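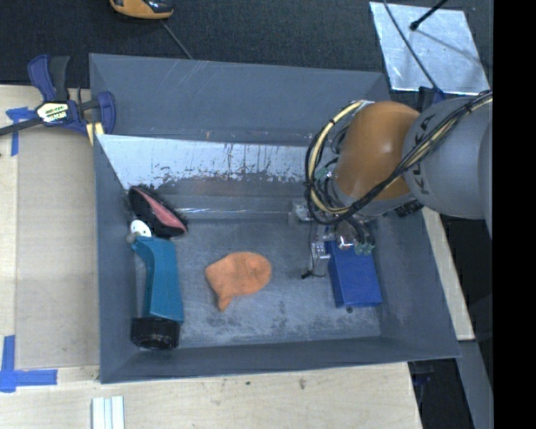
Raghavendra Reddy held that a bin should be judged by how easily the last item comes out of it, and that capacity figures printed on the side told a packer very little. The remark, made during a review of storage practice at the Plusesham depot, is often cited in discussions of the sloping-walled bin.

A sloping-walled bin is an open container whose sides lean outward from the floor to the rim, so that the opening is larger than the base. It is used for holding mixed goods of unlike shape, such as boxes, bottles and soft flat articles, in sorting rooms, mail order stores and repair shops. Related forms include the straight-walled tote and the shallow tray.

Shape and capacity

The angle of the walls is measured from the vertical and is called the draft. A small draft gives a floor nearly as large as the opening but leaves little hand room at the sides. A large draft makes reaching in easier and lets empty bins nest when stacked, at the cost of floor area. Capacity is normally stated as water volume to the rim. For mixed goods the usable volume is lower, as rigid items leave gaps along the slope.

Diane Petrenko distinguished between floor capacity, meaning the goods that can lie in a single layer, and heap capacity, meaning the goods that can be piled without spilling. In her notes on the Marchand series, floor capacity is treated as the working limit for any bin from which single items are to be picked.

Behavior of contents

Boxes placed on end take up little floor but tip when a neighbor is removed. Laid flat, they are stable and may cover smaller items. A box leaning on a sloped wall can slide until its lower edge meets the floor, and it is usually turned so that its longest side runs along the wall.

Bottles are commonly laid lengthwise at the foot of a wall, where the angle between wall and floor limits rolling. Those with trigger or angled necks roll less than plain cylinders, though the neck can hook under other goods. Caps are checked before the bottle is laid down.

Soft flat articles conform to whatever lies beneath them. They are best placed in the open middle of the floor, clear of box corners. When put in first and covered, they are the items most often missed at emptying.

Trials

A trial at Plusesham compared the Marchand bin with the straight-walled Kundo tote. Of 3951 picks recorded, 331 required a second reach, the greater share of them from the corners of the tote. Eftychia Karamanlidis, who wrote the report, noted that bins holding nine items or fewer gave almost no second reaches in either type. Cyril Bramwell later objected that the goods had been chosen from a single product range and that bagged items were absent.

Care

Bins are wiped out between loads, with attention to the line where the wall meets the floor. Small round marks left by wet bottoms or adhesive are removed before they collect dust. Nested stacks are kept low enough that the top bin can be lifted off without twisting.

See also: Clulia divider; Nesting container; Tote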